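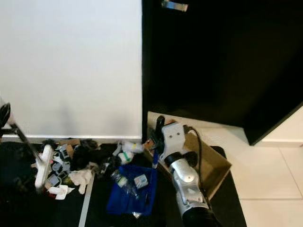 The arm stopped at ten past four with its gripper up and did not start again.

I was at the desk in the next room and heard it, or I heard the sorting noise end. The Stunon made a small whine when it moved and after a few months you stopped noticing. I noticed the quiet. I finished the line I was typing and went to look.

The screen on the controller said 867. I wrote it on my hand. The manual lived in a drawer at the Clengate office, fourteen miles off, and the copy on my laptop went up to 850.

We had the contract from Garnotis. They wanted a machine that could go into a house after a tenant had left and sort what was on the floor, trash one way and keep the other. They had more than 3,000 units and the same floor in every one of them, they said, meaning nobody ever left anything on the shelves. So we put things on the floor and had the arm pick them up, and then we put them back down. I had been doing that since January. I knew the bottle. I knew the white glove. I could have told you which things it would get on the first try and which it would push up against the baseboard until it gave up.

I turned the controller off and counted to thirty and turned it on. 867.

My sister called while I was waiting. I told her I was at work and she said it was Sunday. I said the arm had a fault. She asked if it was the kind of fault where I could go home. I said I didn't know yet.

I called the support line after that. It went to Halás, where it was already night, and a man answered on the second ring. He had a slow, careful voice. I read him the number.

"Are you near the arm?" he said.

"I'm standing beside it."

"Please stand away from it."

I moved back until I had my shoulders against the wall. He asked if the red button was pressed. I said no, I had only switched it off and on. He asked me to press it. The button was on the far side, past the arm, and I told him so. He was quiet, and I could hear him turning pages.

"How far can it reach from where it is?" he said.

I looked at the tape we had put down in the first week. It had worn off in places. I had been stepping over it for so long that I didn't think of it as a line.

"To about where I am," I said.

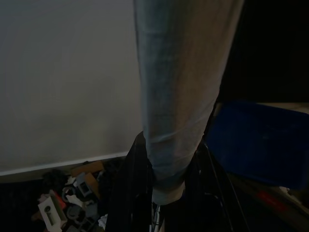 The floor by the wall, from the wrist camera.

He told me what 867 was. The joint had lost its position. The arm believed it was in one place and it was in another, and if it was given power and a job to finish, it would start from the place it believed in. It would move fast to make up the difference. He said they had seen it 2 times. He said the first time there had been a window, and he did not say what there had been the second time.

"You switched it off and on," he said.

"Yes."

"With the job loaded?"

I said yes. The job was always loaded. That was how I had it set up, so I wouldn't have to load it in the mornings.

"Then it is deciding," he said. "Can you leave the room without crossing in front?"

The door was open. I slid along the wall with the phone held against my chest, and my heel caught something on the floor and I let it go wherever it went. When I was out in the hall I told him I was out. He asked where the breaker was. It was in the kitchen, behind a calendar. I found the row and pulled it, and the refrigerator stopped too, and the light over the sink.

I never heard the arm move. I have gone over that. It may be that it would have sat there all night with its gripper in the air.

He stayed on the line while I wrote up the report. He spelled out the words I needed. At the box for injuries I put none, and at the box for cause I put loss of position, and under that there was a box for operator actions, and I asked him what people usually wrote there.

"What they did," he said.

I wrote that I had restarted it twice. I had restarted it once. I crossed it out and initialed it, and then there was a line through the box that looked worse than either number.

On Monday they sent someone with new tape.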